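Session 7: Perception and planning for block sorting

Reading before the lab: Sections 3 and 5 of the course pack. Bring your planner code from last week, with the collision check turned on.

**1. What the planner gets**

The perception node publishes a list of parts. Each entry holds a label, a position on the table, a yaw angle and a confidence score. The planner never sees pixels. If two blocks come through as one entry, the planner will try to grasp them as one block, and no amount of tuning on the planning side will fix that.

Color alone is a weak cue. Several blocks are close in tone, so the segmenter also uses edges and outline. Shadows are the usual source of false edges. Set the shadow threshold before you change anything else.

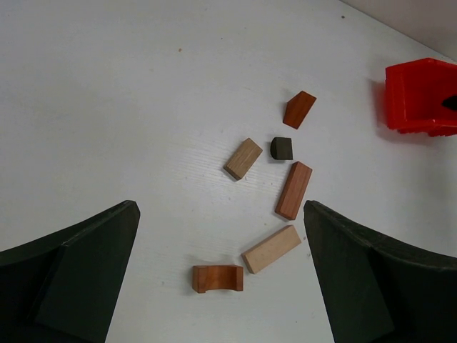

*Fig. 1. Wrist camera view: wooden blocks on the table, with the red bin at upper right.*

**2. Choosing a grasp**

For a rectangular block, close the fingers across the short side. The yaw estimate matters most on long blocks, where a small error swings the ends a long way. For the arch and the wedge, use the stored grasp table in `grasps.yaml`. Do not compute a grasp from the bounding box for these.

Reject any grasp where a finger would land on a neighbor. The function `finger_clearance()` returns the gap in millimeters. Treat anything under 3 as blocked and move to the next candidate.

**3. Two arms, one table**

Both arms plan against a shared world model. Before moving, an arm reserves the space it will sweep through, and the other arm plans around it. Reservations expire after 385 ms unless renewed, so your loop has to renew them while the arm is moving.

The other arm also hides parts from the camera. Keep the last known pose of a hidden block and lower its confidence. Do not delete it from the list.
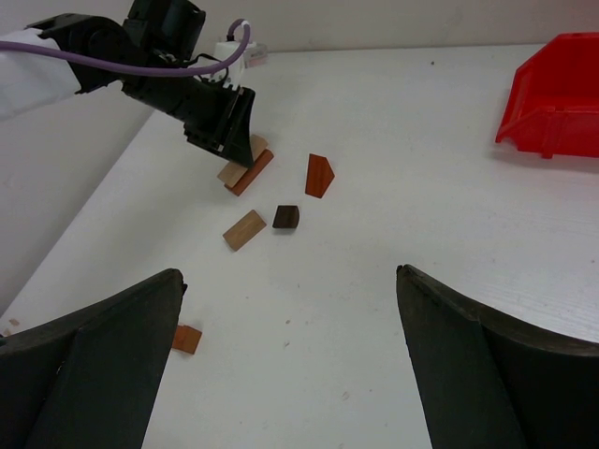
*Fig. 2. The second arm's gripper overlapping a light tan block, with a reddish-brown block directly against it.*

**4. Lab task**

- Log the part list with the second arm parked, then with it over the blocks.
- Mark every entry whose label or yaw changed.
- Write a rule for when the planner should wait for a new view.

Hand in the log and the rule as one file. Questions on the world model go to Osvaldo Sartori, and on the segmenter to Reece Tindall.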